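Timia serving tray, red-orange
Reviewed by Tuulikki Ojala

I bought this for lunches and now it lives by the sink, holding all the odds and ends that used to wander around the kitchen. I love the colour! 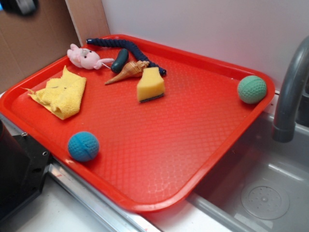
The Timia on the counter, with rope, sponge and shell at the back.

It cost me $39 at Barasa, and the raised rim is my favourite part (two textured balls in the house, enough said).

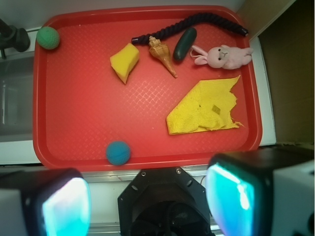

It's roomy too, so the cloth and the kids' pink plush both fit without a squeeze.

What I'd look at before buying:

1. The base. A fine diamond pattern all over, really pretty when the light catches it.
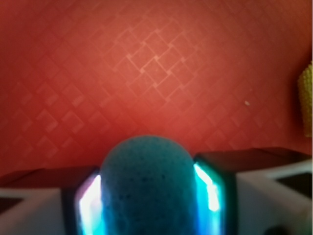
2. The size. Measure your counter first, mine reaches out over the sink.

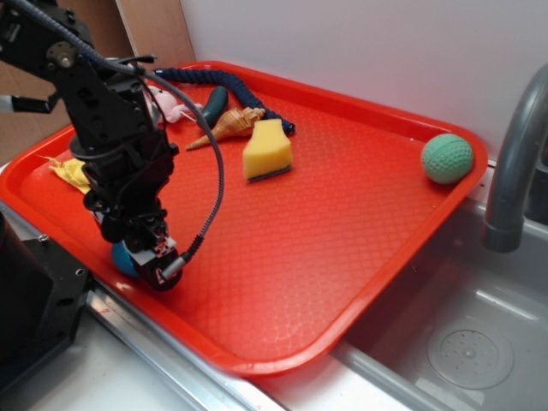
Plenty of open tray between the sponge and the pale green ball.

I'm getting a second one in October.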